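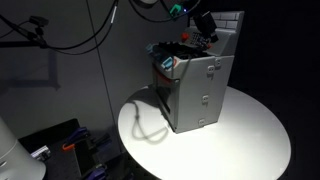
Forum Parents & Bricoles > Jouets > Cuisines pour enfants

Sujet : Dînette, cuisine, four : où s'arrête-t-on ?

mamieber
Bonjour à tous. Ma petite-fille vient de fêter ses trois ans et toute la famille a décidé, sans se concerter, de l'orienter vers la restauration. Nous en sommes à deux dînettes, une épicerie et un barbecue. Ma belle-fille réclame maintenant une vraie cuisine Larkik, celle avec l'évier. Mon salon fait la taille d'un timbre. Vos avis ?
Bernadette Rolland

klx_44
Bienvenue au club. Chez nous la Larkik occupe plus de place que la nôtre et elle est mieux équipée. Mon fils y prépare du café toute la journée, à 200 euros la tasse. J'ai demandé une remise, il m'a répondu que c'était fermé.

poireau_vinaigrette
Pas d'accord avec l'achat neuf. On a fait la nôtre dans une vieille table de chevet, elle tient depuis deux enfants et un déménagement. Les cuisines du commerce sont laides et hors de prix.

klx_44
Laides pour qui ? Les miens se fichent de la table de chevet vintage. Ils veulent des boutons.

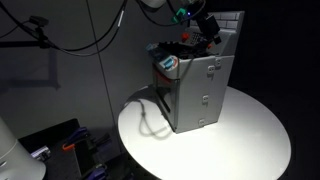 mamieber
Le prix, parlons-en. La Grirkura complète est à 421 euros chez Gautier, sans les casseroles, qui sont vendues à part comme les options d'une berline allemande. J'ai acheté mon premier réfrigérateur pour moins que ça. Et on paie surtout du décor : même sur un petit élément gris, il faut maintenant un dosseret qui imite un muret de briques, au cas où l'enfant aurait des exigences en matière de crédence.

poireau_vinaigrette
Merci. Je me sens moins seule. Quant aux accessoires, j'ai passé une soirée entière à chercher un demi-œuf à scratch. Il était dans ma botte.

tontonfakine
Je vends du jouet d'occasion (Fakine, à côté de la gare, passez en septembre, c'est là que les gens vident les chambres). Une cuisine complète part à moitié prix, parfois moins s'il manque une porte. Et il manque toujours une porte.

klx_44
L'occasion, oui, à condition d'aimer frotter. J'ai récupéré un évier miniature avec de la purée dedans. De la vraie. Killian Lacroix, plongeur bénévole.
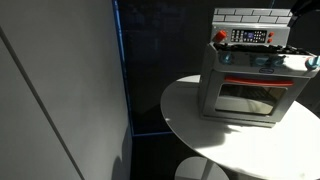
lilou_b
Question bête : à partir de quel âge ils jouent vraiment à cuisiner ?

tontonfakine
Vers deux ans ils transvasent et ils tapent, vers trois ans ils commencent à servir les invités et à râler quand on ne finit pas son assiette. Mes clients me rapportent les cuisines vers six ou sept ans.

poireau_vinaigrette
Le mien a arrêté à quatre ans. Il commande, maintenant.

mamieber
Bon. J'ai appelé ma belle-fille. Elle veut la Larkik neuve, avec l'évier, et la livrer chez moi « parce que c'est plus grand ». Tontonfakine, vous reprenez les barbecues ?

tontonfakine
S'il y a la grille, oui.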